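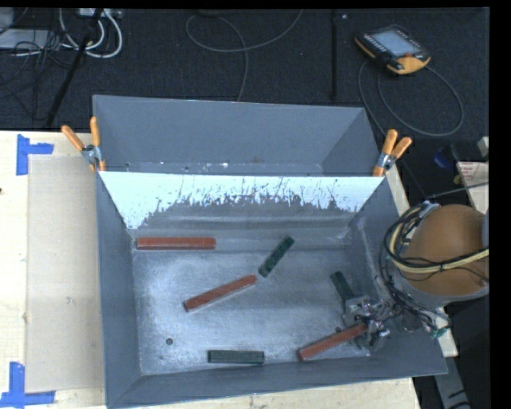 According to the host at Laur, picking mixed parts out of a bin is "a solved problem", and the rest of us only need to catch up with the news. I wrote the remark down as it was said and would like you to keep it next to you while you read these notes.

Handout 7: The visit to Trokincombe
Notes to go with the open day on 19th October

Those of you who came will remember how quickly the cell demonstrations went by. Those who didn't can manage with these notes and the reading.

1. The task

Bin picking means taking parts from a container where they lie at any angle. At Trokincombe the parts were plain rectangular blocks, red-brown and dark green, on the floor of a grey bin with a divider across it and an empty compartment behind. The arm works from the right-hand side and reaches in over the wall.

Consider what has been made easy. The blocks are all one basic shape. They are scattered over the floor, with plenty of bare metal between most of them. Two colours, both a good deal darker than the bright parts of the bin. Set against a crate of castings fresh from a foundry, oily, tangled and four deep, it is a gentle exercise.

Consider also what has been left hard, and give credit for it. The metal floor is scratched and throws back patches of light, which cameras dislike. One of the red blocks was low down on the right, with the gripper at its upper end, and a gripper in that position has a wall close by to worry about. Sloping sides help a little. They don't remove the problem.

2. What we were told

The wall poster for the Pindel project gave a figure of 1426 picks. It didn't say how many attempts that came from, over what period, or whether a person had tidied the blocks between runs. I asked. I was told the full results were being written up.

We were also told that the Zindano software "learns the bin". Ask what it learned from. If the answer is the same bin, on the same table, with the same blocks, then the claim is much smaller than it sounds.

3. Things a demonstration leaves out

Setting up. The divider in the bin is held by spring clamps with orange handles, one at each end. I have no quarrel with clamps, and most good lab work is done with them. But a clamped divider belongs to a test rig, and nothing about a test rig tells you the cost of running a line.

Stopping. A teach pendant lay on the floor behind the table. Find out from your reading what a pendant is for, and what happens in a real plant when an arm halts and the person who understands it is at lunch.

Time. Our group had 20 minutes at the cell, including the talk. You can't judge reliability in that. A machine that fails once an hour will look perfect to most parties of visitors.

4. For the seminar

Write one side on what you would need to see before you believed the word "solved". Be exact: which parts, what lighting, how long a run, who is allowed to touch the bin. "More testing" will not do.

Bring the sheet from Handout 6 on success rates, as we shall be using the table on the back. The Laur brochure is in the course folder. Read the small print on its last page before the front.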